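Bench notebook, tidy-up tasks, August

Started 9:40. Continuing the Griltbridge question, which is whether the cell can do a household put-away job at a rate and reliability anyone would pay for. Laundry folding is parked. The task for this block is the dullest one on the list: pick up a small object, put it in a basket, let go, get clear. If that is not dependable there is no point in talking about toy rooms or parts bins.

Setup notes for whoever runs this next. Cloth stays on the table. I know the bare top gives cleaner depth, but tables in houses have cloths on them, and the wrinkles are part of the test. Do not iron it. Basket is the shallow wicker one, set at an angle. Start pose is fingers down, clear of the basket. Controller is on the Primano build from last month with the old grasp timeout restored - the new value gives up too early on soft surfaces. 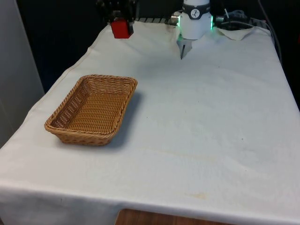 Can a machine tidy a table without someone standing by?
For short stretches, with known objects and a known basket, it can; over a whole day in an ordinary house it still needs a person to clear the stalls.

Counts so far. 186 attempts logged on cube-to-basket. 28 did not finish cleanly. Of those, 19 were rim contacts, where a finger met the edge of the basket on the way in or on the way out. 7 were missed grasps on the cloth. The remaining two were a planner timeout and one I stopped by hand, reason not written down, my fault. Median cycle is not worth quoting yet, as the speed limit was changed partway through.

The missed grasps I understand. The fingertips close a little high when a wrinkle lifts the cloth under the approach, and the cube gets pushed along instead of taken. Dropping the approach height helps until the tips start dragging cloth, and then everything on the table moves together. Left it where it was. The Lindodeo pads are softer and may tolerate a lower approach. They are in the drawer under the scope, still in the bag.

Rim contacts are the real problem. The planner treats the basket as a box with straight walls. A woven basket has a rolled rim that stands proud of the wall, and the weave gives slightly when touched, so a contact does not always trip the force threshold. The arm carries on as if nothing happened. On a plastic tote the same error is a clean stop. I would prefer the stop.

Tried three things before lunch:
1. Raised the release point. Fewer contacts going in, but the cube bounces and sometimes comes to rest against the wall. Acceptable for a cube, wrong for a cup.
2. Inflated the basket model. Contacts down, but the planner then refuses some basket angles it ought to manage.
3. Opened the fingers less at release. Promising on a short run. Needs a longer one before I believe it.

Scoring also needs tightening. At present a trial counts as done if the object is inside the basket outline. That says nothing about where the fingers are.

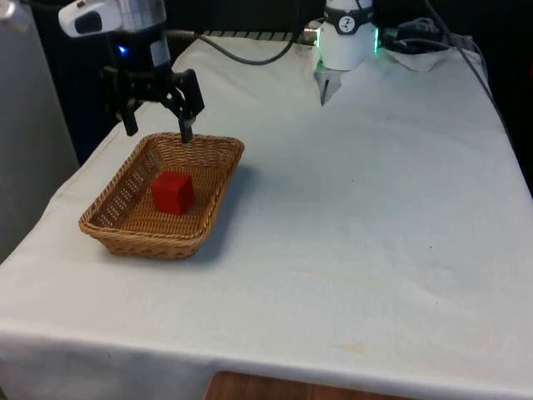
So the rule from here on is two marks per trial: one for object placed, one for arm clear of basket. Both are needed for a pass. Going back through the old log on this basis will cost us some passes, and I would rather take that now than have Griltbridge find it in the raw data. Rim contact gets its own column. Please do not put it under "other".

On the wider question, my view has not moved much. The shop-floor version of this job is nearly there: same tote, same spot, same part, and a guard around it. The house version is slower than a bored ten-year-old and gets stuck in ways the ten-year-old would not. What it has going for it is that it does not mind the four-hundredth cube. Whether that is worth the floor space is for the Zelenák cost sheet, which still assumes zero interventions and should be corrected before it goes any further.

Stopped at 16:15. Left open:
- longer run with the reduced finger opening, basket at three angles
- fit the Lindodeo pads, repeat the grasp block only
- replace the box model with one that has a rim on it
- ask for a second basket with a different weave
- lower the force threshold near the basket and see how many false stops that gives
- re-score the old log with the two-mark rule, oldest entries first

Log is on the shared drive under tidy/basket. The speed change is marked in the comments column.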